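## Packing line notes: bagged goods, film and clips

The packing area at Wernard changed its bag closure procedure in March. The Drumier site will follow once its current stock of ties is used up. This item covers what changed, what stays the same, and the checks that apply at the bench.

### Closures

Twist ties are withdrawn for all heavy bags. They held well enough on light film, but on thicker material the neck would not gather tightly, and the tie worked its way up the folds during handling. Returns from the Tinidar warehouse showed the same fault often enough to justify a different closure.

The replacement is a reusable clip. It goes on after the neck of the bag has been twisted and folded over once. Two full twists are enough for most materials. A third makes the neck too thick for the jaws, and the clip then sits at an angle and can be knocked off by the next bag in the crate.

Clips come in boxes of 1,000 and are kept on the shelf under the label printer. Return used clips to the gray tub, with any film removed from the jaws first. A clip that no longer closes flush goes in scrap metal. Do not bend it back into shape; the spring side loses tension and the repair does not last a shift.

### Film and printed strips

Clear and translucent film is still used as an outer wrap wherever the product has a printed strip. The film protects the ink from rubbing. It should lie flat over the print, with the slack gathered toward the closure. Slack left over the strip creases it, and the creases are what make characters unreadable at goods-in — both for staff and for the handheld readers.

Strips printed in more than one language need particular care. The Wong range carries its product name in large characters that run nearly the full width of the strip, so a single fold can obscure the whole name. If a strip has wrinkled, smooth it from the center outward before wrapping. If it has creased hard, replace it. 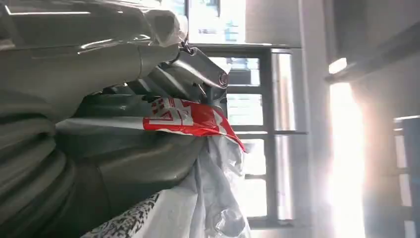 How should a heavy bag be folded so that the strip stays readable?

Fold the bag in wide, loose turns and leave the strip until last, laid along the top of the uppermost fold and never across the neck. Narrow turns produce deep ridges, and the strip drops into them as soon as the bag is stacked.

### Stacking

Dark, heavy-gauge bags may be stacked 4 high in the standard crate. Lighter bags keep the existing limit printed on the crate label. In both cases the closure faces the open side of the crate, so that the clip can be inspected without lifting anything.

Air left in the bag is the most common cause of a leaning stack. Press it out from the base toward the neck before twisting. Pressing from the middle moves the air to both ends and leaves a pocket at the bottom that cannot be reached once the clip is on.

### Bench checks

Carry out the following at the start of each run and again after any change of material:

- Clip jaws closed along their full length, with no film caught in the hinge.
- Neck twisted, folded once and held without slipping under a firm pull.
- Outer film free of tears longer than 3 cm.
- Printed strip on the upper face, right way up for the reader at the open side of the crate.

Record the result on the run card. A failed check means the last crate is opened and inspected, and the run restarts only after the cause has been written down.

### Stock and ordering

Red strip stock is low at Wernard until the next delivery, expected on a Tuesday. Until then, white strips may be substituted on internal transfers. Customer orders keep the red strip; if none is available, hold the order and mark the crate.

Film rolls should be stored on end, away from the dock door. Cold film stiffens and splits along the fold — allow a roll to stand beside the bench for 2 hours before loading it. Part-used rolls go back in their sleeves with the loose edge taped down.

The revised bench card is in the rack beside the scale. Old cards with the twist tie drawing on the reverse should be removed from clipboards and recycled.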